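Stilto Hand-Held Gripper Kit (pair)

Made by Taipe, sold in the Erkomeck workshop store

In stock – usually leaves the bench in 8 working days

Overview

Stilto is a pair of hand-held grippers for people who want to teach a robot arm at home or in a shared workshop. You hold one in each hand and do the job yourself. The recording goes onto your computer and can be used later to train an arm. You don't need to own the arm yet.

The kit was drawn up by Wilmer Flores for his own build, a two-arm setup on a shelf in a spare room. Giuliana Yupanqui redid the trigger and the cable routing for the second version, which is the one sold here. Version one parts do not fit version two, apart from the finger pads.

The grippers ship as a kit. Putting both together takes an evening if you have built from printed parts before, and a weekend if you haven't. The hardest step is seating the trigger spring. Do it on a tray.

What is in the kit

2 gripper bodies, printed, grey fingers
2 marker cubes with patterns already applied
4 black finger pads, plus 4 spares
2 control boards with green status light
2 cables, black
1 bag of screws, 34 pieces, and the hex key for them
1 calibration sheet
Printed build guide, 11 pages

Not in the kit: camera, head strap, computer, power supply. A list of cameras that other buyers have used is kept in the Erkomeck forum under the Stilto tag.

Specifications

Finger opening: up to 100 mm
Trigger: index finger, spring return
Cable exit: underneath
Status light: green when recording is ready, blinking when the board is waiting for the computer
Software: Ternine recorder, free download
Handedness: marked L and R inside the body, same trigger on both

Building it

Start with the left body. The guide is written that way and the right one is a mirror of it, so the second goes faster. Test the trigger before you close the shell. It should come back on its own from any point in the pull.

The cubes go on last. Push them down until they click, then put in the two short screws. Don't peel or wipe the patterns with alcohol. A dry cloth is fine. If a face gets scratched, we sell replacement faces as a set, and the cube has to be calibrated again after you swap one.

Calibration is done with the sheet flat on a table. Ternine walks you through it. Version two keeps the result on the board, so you can move to another computer without doing it over.

Using it

Keep the first jobs short. Picking up a pen, moving a cup, wiping a marker line off a whiteboard. Wilmer used a whiteboard a lot while testing because the job is easy to reset – draw another line and go again.

Both cubes need to stay in view of the camera most of the time. With a head camera this means looking at your hands more than you normally would. Short losses are filled in by the software, long ones are marked in red on the timeline and you can cut them out.
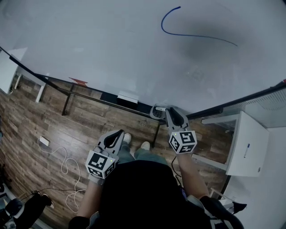 Cable length is the thing buyers ask about most. The standard cable is fine if you stand in one spot. For anything where you walk between two stations, order the long set, and run the slack behind you before you pick the grippers up. A cable under a chair wheel has ended more than one session in our shop.

Rest your arms between takes. Each gripper is light, but holding two of them out in front of you for an hour is tiring.

Options

Long cable set
Soft pads, for glass and thin plastic
Replacement cube faces, full set
Assembled and calibrated by us – adds a week to delivery

Returns and repairs

Unbuilt kits can be returned in June and July for store credit, outside those months for a refund. This is because of how we do our summer stock. Built kits can't be returned, but we repair boards and triggers. Write to the shop with your order number and say which side is faulty, L or R. Send both grippers if the problem is tracking, and only the faulty one if it is the trigger or the light.

Questions about the build are answered by Giuliana, most mornings before 11.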